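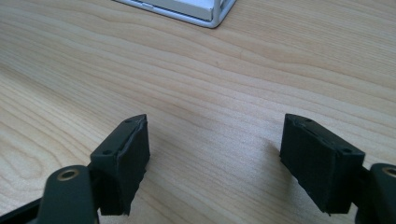 Buy the pads before you buy the second arm, a reader wrote to me after my last column, and she went on for a good long page about why. Her shop had put nearly all its money into the big machine and left so little for the bits that touch things that by spring they were trimming rubber with kitchen scissors. I have been chewing on her letter ever since, and the more I chew the more I agree with her, though I would put it a little differently and, as regular readers will have guessed, at greater length.

I help plan the equipment budget for a small outfit that teaches machines to handle household goods. We are not rich. When I sat down to the plan for this year, the first version had one enormous line at the top, for an arm from Farkon, and then a sort of gravel pile underneath it labeled "accessories." I was proud of that plan for most of an afternoon. It looked so clean! Then I started asking the people who do the daily work what they reach for, what they wait for, and what holds them up, and the gravel pile began to look like the real budget.

Take fingers. A set of gripper fingers from Plulmont cost us $63, and a person picking up cups and kitchen racks all day will wear the soft faces off them far sooner than the catalog would have you believe. If you budget for one set, you have budgeted for a week or two of good work followed by a lot of making do. Take cables, too, which get stepped on and tugged and always seem to be one length shorter than the room. Take tables, clips, stands, tape, spare screws (please, please buy spare screws). None of these will ever be mentioned when visitors come through, and every one of them can stop a day's work as surely as a dead motor.
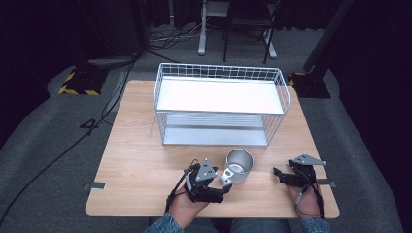
And then there is the time of the person in the chair, which hardly anybody writes down. We paid $2,522 for our pair of hand-held units from Değirmenci, and I thought of that as the price of the thing. It was the price of getting in the door. Somebody has to put them on, learn how they like to be held, and close them on a mug handle over and over with real care. That person gets tired, as you or I would, and needs breaks and a decent seat and someone to trade off with. A plan that pays for the tool and forgets the hands in it is only half a plan.

My brother-in-law, who farms, tells me this is old news. You don't buy a tractor, he says, you buy a tractor and tires and a man who knows where the grease goes. I suspect every trade has its own way of saying it.

Now, I can hear the other side, and it deserves a fair hearing. Small purchases are a nuisance. Each one needs a form, and a person of sound mind would sooner sign once for something large than thirty times for something tiny. Big machines also hold some of their value, while a worn pad is worth nothing at all. I grant both points. Our answer was to set aside $300 a month that the bench can spend without asking me, on anything that wears out or goes missing, and to look over the receipts together every May. The first shared software license, from Flusturar, came to $1,270, and we made it wait a quarter so that the bench money could start right away. There was grumbling. I did a fair bit of it myself.

The Farkon arm is still on the list, a few lines further down, with its own row for spare parts beside it.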